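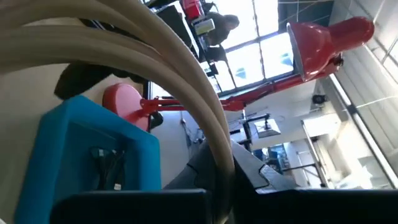
Photo: Karla Ponce / Zuren workshop

Teaching by hand or by remote, cable tasks

dtlapale
Hello all. I am writing from Zuren, English is my third language, so please be patient with me. We teach our arm to take a bundle of thick cables and lay it down in a box. The view above is from the wrist camera. You see the cream cables very close, and the finger of the gripper covers the lower ends of them. This is exactly my problem.

Until February we did everything by holding the arm and moving it with our hands. Now we have a remote controller and my colleague wants to use only this. I have 150 demonstrations made by hand and I don't want to throw them away. Can I mix both kinds in one training set?

monsterplug
Mix them, but keep a label on each one. In Nultcombe we mixed without labels and after two weeks we could not say which demonstrations made the arm slow down before the grasp.

Yareli_T
I don't agree with mixing. When you guide by hand, you look at the cable with your own eyes, from the side, from above, from wherever you want. The policy has only the camera. In your picture the place where the strands go behind the finger can't be seen. You could feel that place with your hand on the arm, the policy can't. By remote, if you look only at the camera view, you have the same trouble as the policy and you learn to move so that the view stays good.

dtlapale
Thank you Yareli. But by remote we don't feel the stiffness at all. Thick cable pushes back. With my hand on the arm I stop pushing in time. By remote Perla pulled so hard that the arm went to safety stop, 5 times in one morning.

Yareli_T
Then limit the force in the controller. It is one parameter.

monsterplug
It is one parameter if your arm has a force sensor, Yareli. Not all of us have Mendoza's budget :)

kponce
I took the photo, I work with Dayana. I want to add something about the light. The window behind is very bright and the right half of the picture is almost white. The cables are light too. I think this hurts us more than hand or remote. The red lamp and the turquoise thing with the black wires in it are easy to find, but a cream strand in front of a white wall will be difficult, no?

magana_y
Yes, fix the exposure first. Lock it, don't leave it on automatic. And look at how tilted the wrist is. Do you start every demonstration from the same pose?

kponce
No. We start from where the last one finished.

magana_y
Then I would change this before anything else. We use 13 starting poses, written on a paper beside the controller, and the operator goes through them in order. Random is also fine, but people are not random, they choose the comfortable one.

Yareli_T
I agree with magana_y about the poses. I still would not mix.

monsterplug
How big is your remote set, Dayana? If it is small, the hand ones will win anyway.

dtlapale
The remote set has 1008 short pieces, but many are only the approach, without the grasp. Complete ones are fewer, I must check how many.

monsterplug
Check that, then train two times, one with only complete remote ones and one with the hand ones added. Same test positions for both.

dtlapale
OK, I will do it this way. Karla will lock the exposure today and we will put a curtain if our boss permits. Does anybody have a good method to cut the approach pieces automatically? Now I do it by watching each one.

magana_y
I cut when the gripper opening changes. I will send you my script tonight, the comments are in Spanish.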